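Munteanu 2 – Desktop Sync Client

Munteanu 2 keeps folders matched between computers on the same account. The release dated 3rd May replaces the old background service and moves settings into a single window.

14 shares | 3 comments

What changed
- Selective sync works per folder, including nested folders.
- Paused transfers resume from the last complete block.
- File history holds up to 40 versions per file.
- The menu bar icon shows queue length on hover.

Limits
A standard license covers 1000 shared folders. The Julville server edition raises this to 2000 – larger sets need a second server.

Upgrading
1. Quit the old client on every computer.
2. Run the installer and sign in.
3. Let the first index finish before adding folders.
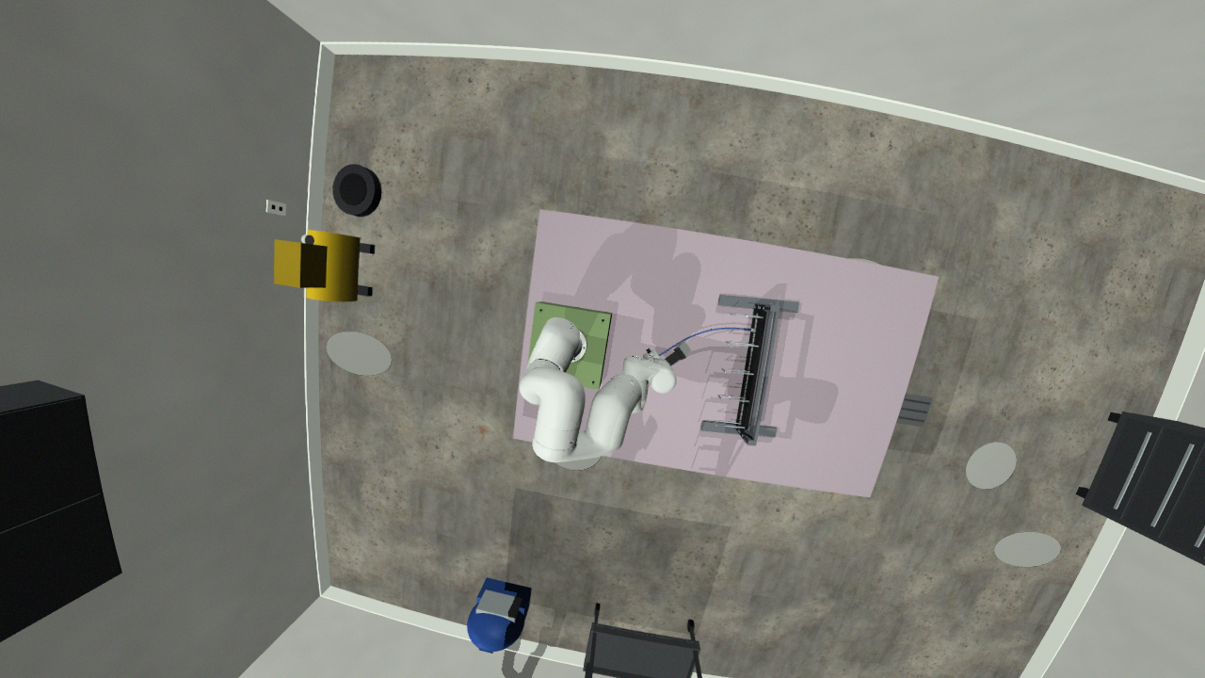
Support
Version 1 receives security fixes until December. Release notes are maintained by Győző Szekeres at the Piltville office.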